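Pevcombe College - Student Projects
Print this page | E-mail this page
This site uses cookies to improve your visit. Accept | Settings

Tray Layout and Plate Soiling in a Small Dish Return Area

Project report, second-year Food Service Operations
Author: Soon-im Wi
Submitted January 18, 2026

1. Background

The dining room at Joo Hall has a self-service return point. Diners leave their plates on a table next to the wash room, and the kitchen crew carries them through to the sink. Before this project the plates were left directly on the table in stacks. Stacking transfers sauce from the top of one plate to the underside of the next, so both faces then need scrubbing. The kitchen manager asked whether trays would reduce this, and whether the change could be made without buying a rack.

The project ran during the fall term. Most of the test work was done in October, when the hall serves its full menu.

2. Scope

The report covers the return table and the hand wash step only. Cups, flatware and cooking pots were left out. The dish machine was also left out, as it is used for evening service and has its own racks. The work concerns small round plates that carry sauce or dressing residue. Plates with solid food scraps are scraped at the bin first and reach the table in a different condition.

3. Method

Two layouts were compared. In the first, plates were stacked on the table as before. In the second, plates were set side by side on a tray, soiled face up, in a single layer. A separate tray was kept next to the loaded one as a landing spot for rinsed items. The two trays had to differ in color so that the crew could tell them apart without reading a label.

Soiling for the bench tests was done with tomato ketchup from the Trallano catering pack. Ketchup was chosen because it is common on the hall menu, shows clearly on pale plates and dries at a steady rate at room temperature. It was put on with the back of a spoon and dragged across the plate once. Two types of mark were used:

Type A - a thin streak, spread until the plate color shows through.
Type B - a dense smear, left thick along one side.

Each plate was left for a set time and then wiped with a damp sponge using straight strokes, with light and even pressure. The number of strokes needed to clear the mark was written down, along with any color left on the surface. The sponge was rinsed between plates. In total 50 plates were wiped this way, half from stacks and half from trays.

Dish soap was Trunus liquid, diluted as the label directs. The same bottle was used throughout. Water temperature at the tap was checked at the start of each session and was not adjusted after that.

4. Tray arrangement

A rectangular tray of the size used at Joo Hall takes three small plates in a triangle, with two along the near edge and one behind. A fourth plate does not fit unless it overlaps. The rear plate can stick out past the rim of the tray by a small amount and still sit level, provided the rim is low. With a high rim it tips toward the middle and sauce runs to one side.
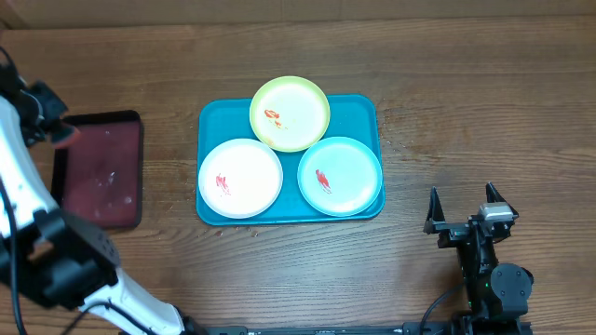 Rounded tray corners were easier to wipe down at the end of a session than square ones. Sauce collects in a square corner and has to be pushed out with a fingertip or a brush. The difference is small on one tray but adds up over a full service. The exposed tray surface between the plates also picks up drips, so the tray itself should be rinsed every time it is emptied and not only at closing.

The gap between the two trays matters. When they were pushed together, drips from the loaded tray crossed onto the clean one. Leaving a strip of bare table between them solved this, and the strip can be wiped in one pass. The table top is wood and should not be left with standing water on it, which is a second reason for keeping both trays in use during the whole wash.

5. Results

Plates from the tray layout were cleared on the upper face only. Plates from the stacked layout needed attention on both faces in most cases. Type A marks came off quickly if wiped soon after they were made. Once dry, a Type A streak took more strokes than expected for the amount of sauce present, because a thin film dries faster than a thick one. Type B smears stayed soft in the center for longer but left a hard outline.

After seven minutes the outline of a Type B smear could be felt with a fingernail. This was taken as the practical limit for leaving plates on the tray without a pre-rinse.

Plate color had no effect on cleaning effort. It did affect inspection. Faint orange spots near the rim were missed more often on cream and yellow plates than on white or light blue ones. Two of the three crew members who helped with the check said they now tilt the cream plates under the lamp before passing them.

6. Handling notes

The rear plate should be lifted first. If a front plate is taken first, the sleeve or wrist tends to brush across the one behind it. Plates should be held by the rim, with the thumb on the clean side of the smear. Wiping should run from the clean side toward the smear and off the edge - wiping in circles spreads a thin color film over the whole plate.

Rinsed plates leave droplets on the second tray. These are harmless but should be wiped off before dry items are set down there.

7. Limits of the work

The test used one kind of sauce. Oily dressings and egg yolk will act differently, and yolk is likely the harder case. All wiping was done by the author, so stroke pressure was fairly constant but may not match what the crew uses. The hall handles around 4,000 plates in a month, and the sample here is small next to that.

No count was made of breakage. Single-layer trays should lower it, but this was not tested.

8. Recommendations

The return table should be changed to the single-layer layout, three plates to a tray. Low-rimmed trays with rounded corners should be used for soiled plates and a tray of a clearly different color for rinsed items. Loaded trays should go to the sink within seven minutes. If they cannot, the plates should be sprayed lightly where they sit.

A follow-up with dressings and yolk is planned for the spring term, using the same table and the same wiping method.

Comments (2) | Shares (7)
Print this page | E-mail this page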